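**Exposed ceiling or suspended tiles for the workshop at Tevthorpe?**

**kjibrin**
We have the lease and need to settle the ceiling before November. Ducting left bare, light fittings in parallel rows, the ceiling white.
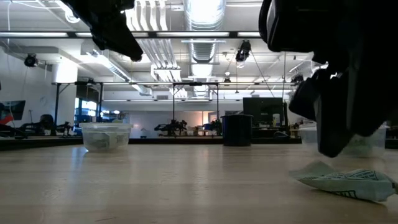

*View down the room from one of the light wood tables.*

My concern is the tabletops. Ours will be pale too, and you can see the lights streaking across that one.

**r_valderrama**
That is the finish, more than the fittings. Anything slightly glossy will do it. Order matt tops and leave the ceiling alone. Crumpled paper and clear tubs are hard enough to sort by eye without glare behind them.

**Zapata_W**
Disagree. Bare ducts collect dust and it lands on the benches. We had tiles at Elergate and wiped down half as often.

**r_valderrama**
You also had to lift tiles every time a cable moved. With open services you can hang a camera or a light wherever there is steelwork.

**gsanchez**
Second view, looking higher. Note the rectangular duct dropping into the round ribbed run, with a louvred vent at the end of it, and the white pipes kept parallel to the other lines. Tidy routing is most of the job.

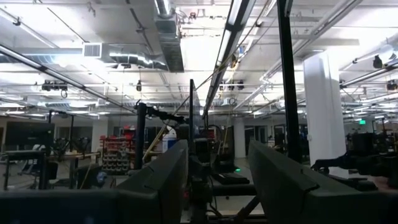
## Costs and what we decided

**kjibrin**
Tellex quoted for 2 options. Tiles came out around 4 weeks longer. We are going open, painted white, with matt tops.

**Zapata_W**
Budget for cleaning the tops of the ducts, then. I would still have tiled it – but it's your dust.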